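Revisión previa a la ocupación, taller-cocina de planta baja. Edificio Cisternas, local 2.
Inspecciona: Lorena Figueroa. Recibe: Uriel Insaurralde.

## Instalación eléctrica

- [x] Cuadro rotulado y accesible. *El rótulo del circuito de extracción está escrito a lápiz; sustituir.*
- [x] Diferenciales: disparan con el pulsador de prueba.
- [ ] Tomas junto al fregadero con tapa. *Falta una tapa. Pedida a Nuvport, sin plazo confirmado.*

## Extinción y evacuación

- [x] Extintor con precinto y manómetro en zona verde.
- [ ] Manta ignífuga a mano. *Está en el almacén, detrás de las cajas. Trasladar.*
- [x] Puerta de salida: abre sin llave desde dentro.
- [x] Ancho de paso libre: 1000 mm medidos entre jambas.

## Agua y desagües

- [x] Llave de corte general identificada.
- [x] Sifón del fregadero sin fugas tras vaciar la pila llena.
- [ ] Termo: válvula de seguridad conducida a desagüe. *Gotea al suelo -- no conforme hasta que se canalice.*

## Superficies de trabajo

- [x] Tableros sin astillas ni cantos levantados.
- [x] Fijación de patas. *Reapretados dos tornillos.*
- [ ] Protección impermeable para trabajos con huevo crudo u otros líquidos. *Definir el material antes de la apertura.* 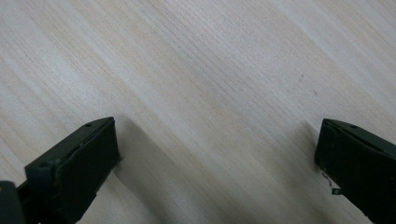
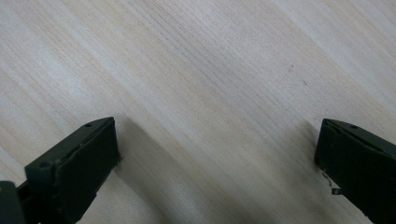
Tablero de madera clara, veta fina.
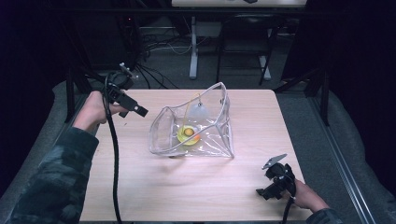
El producto de limpieza Vulstead se admite diluido según etiqueta; la lejía queda excluida del tablero. La ficha de seguridad debe estar en la carpeta del local, y hoy falta.

Segunda visita en diciembre, con los puntos sin marcar resueltos. El termo se revisa primero.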